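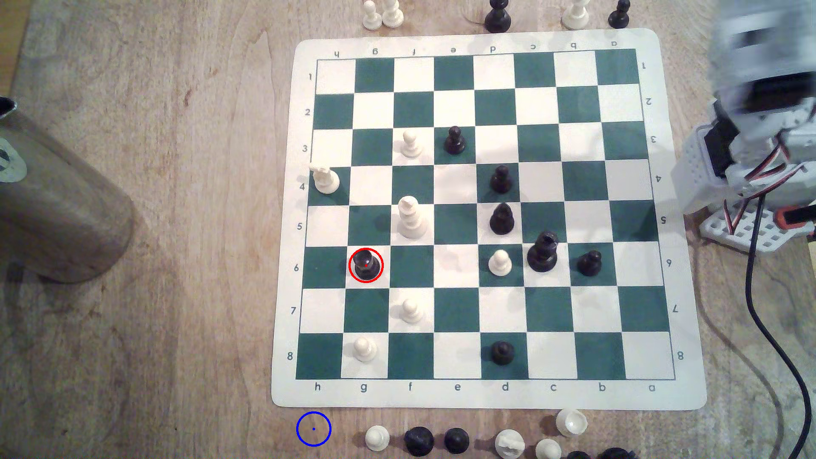
What can visitors see at the Lutmont open day?
Working robot arms at three test benches, the control software that runs them, and the staff who build and maintain both.

Lutmont Automation Laboratory to Open Its Test Benches to the Public

ELVILLE, August – The Lutmont Automation Laboratory will hold an open day on Thursday at its workshop on Mill Street in Elville. Doors open at 2 p.m. Admission is free and no registration is required, except for school groups and for parties that want a guided tour.

The laboratory develops and tests small robot arms for light handling work: picking up parts, placing them in trays, sorting them and returning them to storage. Most of its projects are carried out for manufacturers and are not open to outside visitors. The open day covers the part of the work that can be shown in full, including the arms, the benches, the vision and control software and the test records.

Board handling bench

The first bench uses a chess set as its test object. The board is a roll-up vinyl type with dark green and white squares and printed coordinates, laid flat on a wooden tabletop. A small servo-driven arm, built from white brackets on a perforated mounting plate, works beside it. Pieces not in play stand on the table beyond the edges of the board.

Chess pieces were chosen for practical reasons. They come in a small number of known shapes, they differ in height and width, and they stand close together. An arm that reaches for one piece has to avoid its neighbors. A pawn is short and gives the fingers little to hold. A king is tall and tips easily if it is contacted above its center. The squares provide a grid against which placement error can be measured without extra equipment.

The laboratory does not develop chess programs. Positions used at the bench are set up by the operators to produce a particular handling problem, and many of them would not be reached in an ordinary game. Visitors who play chess are asked to keep this in mind when reading the board.

During the demonstration, operators will run pick and place sequences both on the board and between the board and the bare table. Moves to and from the table are the harder case, as the wood carries no grid and the target position must be found from the camera view alone. Operators will also shift pieces off center by hand between runs so that visitors can follow how the software handles an offset start.

Tray loading bench

The second bench was set up with Cheng Automation, a supplier of fixtures and feeders based in Elville. An arm takes molded caps from a feeder and loads them into a tray with shaped pockets. The point of interest is recovery from faults. When a cap is missed or dropped, the arm stops, checks the pocket and the fingers, and either repeats the pick or calls for an operator. Cheng Automation staff will be at the bench to answer questions on feeder design and on fitting an arm to an existing line.

The feeder will be run at reduced speed during the open day. This is a limit set by the laboratory for public sessions and does not reflect the rated speed of the equipment.

Software bench

The third bench is a desk with no arm on it. It shows Wesen, the control package written at Lutmont and used on the other benches. Wesen takes the camera view, the positions reported by the servos and the operator's instructions, and produces motion commands. It keeps a record of each run, which can be played back step by step.

Visitors can replay stored runs, including failed ones. The laboratory has selected runs in which a piece was knocked over, a grip closed too early, or a target was placed on a square already taken. For each, the record shows the commanded position next to the reported position. Staff will explain how the faults were traced. In a number of cases the cause was mechanical: a loose bracket screw, a worn gear inside a servo, or a cable that pulled on the arm at full reach.

A test set of 2000 recorded runs from the board handling bench will be available for browsing on a separate screen. Copies may be requested by schools and colleges for classroom use. The request form is at the software bench.

Program for the afternoon

The program begins at 2 p.m. with a short introduction in the main workshop, covering the layout of the benches and the safety rules. Demonstrations then run in rotation, starting with board handling, followed by tray loading. The software bench is staffed throughout the afternoon. Between demonstrations the arms are powered down, and visitors may look at them up close and ask to have a joint or a gripper taken apart.

A repair session will be held near the end of the afternoon. Technicians will replace a servo, route the wiring, set the zero position of the joint and run the calibration check. The full procedure will be carried out at normal working pace with no steps left out. This session is intended mainly for people who maintain equipment of this kind, although anyone may attend.

Guided tours of the machine shop leave from the front desk. Closed shoes are required and safety glasses are supplied. Children may join the tour with an adult.

Building and access

The workshop occupies a former mill built in 1866. The main entrance is on Mill Street and has a ramp. The benches are on the ground floor. The machine shop is reached by a short flight of steps or by the freight elevator, which staff will operate on request.

Parking in the yard is limited to delivery vehicles and to visitors with a permit. Other visitors should use the public lot behind the Elville library and follow the footpath along the canal. Bicycles can be left inside the yard gate.

Rules for visitors

A taped line on the floor marks the working area of each arm. Visitors must remain behind the line while an arm is powered. Bags should be left at the front desk. Photography and video are permitted in the main workshop without flash, as a flash can disturb the camera readings. Photography is not permitted in the machine shop, where customer parts may be on the machines.

Food and drink are available in the front hall and must stay there.

School and trade groups

Teachers who want to bring a class should contact the front desk in advance so that an arrival time can be set. Groups will be given a worksheet on joint angles and reach, suitable for high school mathematics classes. Answers are supplied to the teacher separately.

Companies with a handling problem of their own may bring sample parts. Parts should be clean, free of oil and small enough to be held in one hand. Staff will give a first opinion on whether a small arm could pick them up and what kind of fingers would be needed. A first opinion does not commit either side to further work.

About the Lutmont Automation Laboratory

The Lutmont Automation Laboratory is an independent test and development workshop in Elville. It designs grippers, fixtures and control software for small robot arms and carries out handling trials for manufacturers. Its Wesen software is used at its own benches and is supplied to customers together with completed projects.

Press contact

Members of the press may enter before the doors open to film the arms in operation. Requests should be made to the press desk of the Lutmont Automation Laboratory, Mill Street, Elville. Technical data sheets for the board handling and tray loading benches can be collected at the front desk on the day.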